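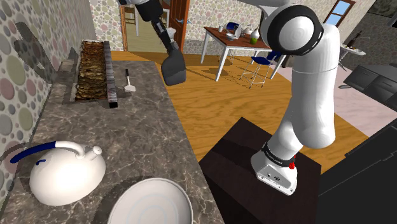 Why Does My Cat Go Nuts for Some Plants and Ignore Others? My Catnip Project Report

By Maysoun Sayegh
2024-06-28
3 comments | 11 shares

My cat Sleiman does not care about catnip. I've bought him the mice, the bananas, the little pillows, the spray, and he sniffs them and goes back to bed. My lab partner Afaf Dabbas has a tabby named Tultska who will climb a curtain for one pinch of the stuff. So when Mr. Rawashdeh told us to pick a question for the end-of-year project that we could test without spending much money, we already had ours.

What I found out before we started

Catnip is in the mint family, and the part cats react to is an oil called nepetalactone. They have to smell it. Eating it doesn't do a lot, although chewing on the leaves breaks them up and lets more of the smell out. Whether a cat reacts seems to run in families, and really young kittens usually don't respond at all. There's also silver vine, which is a climbing plant from Asia, and it has a few different chemicals in it that work on cats in a similar way. A lot of cats who snub catnip will roll on silver vine, and I really, really wanted Sleiman to be one of them!

What we did

We asked people in our grade and a few neighbors if we could borrow their cats for a few minutes (at their own houses, nobody had to travel). We ended up with 84 cats signed up, which is way more than I expected, and it took most of October. Mr. Rawashdeh made us write a permission form first, and we left out any cat that was pregnant, sick or under six months.

Every cat got three clean baby socks, one at a time, with a break in between. One had a teaspoon of dried catnip in it, one had a teaspoon of silver vine powder, and one was stuffed with plain dried parsley so we'd know if they just liked socks. We knotted the socks and kept each kind in its own jar. Then we sat on the floor and timed five minutes. Rolling, chin rubbing, drooling and bunny kicking counted as a reaction. Sniffing and leaving did not.

Afaf did the timer and I did the writing down. We switched once and my timer skills were bad, so we switched back.

How it went

The catnip sock got a reaction from more than half the cats. Silver vine did better, and plenty of the cats who had ignored the catnip woke right up for it. Parsley was mostly a flop, except for 2 cats who kicked the sock to pieces. Both belong to Marwan Khalaf and I think those cats would fight a napkin.

The longest reaction lasted 87 seconds without a pause, and that was Tultska on silver vine. Afaf was very proud.

And Sleiman? He put one paw on the silver vine sock, looked at me, and rubbed his chin on it for maybe four seconds. I counted it. Those were the rules!

Things I would change

The order of the socks was a mistake. For the first few houses we always went catnip, then silver vine, then parsley, and a cat that has just been rolling around might be too tired to care about sock number three. Ruba Nseir asked about this when she read our plan, and after that we drew the order out of a hat. I kept the early cats in the results, but they're marked with a star in my notebook.

I also think we should have left longer breaks. Cats get kind of used to catnip for a while after they react, and ten minutes might not be enough. And it would be better if the person writing things down didn't know which sock was which, but silver vine smells pretty strong, so I'm not sure how we'd hide it.

Next year I want to try valerian root and Tatarian honeysuckle wood. Afaf says valerian smells like feet, so we'll be doing that one at her house.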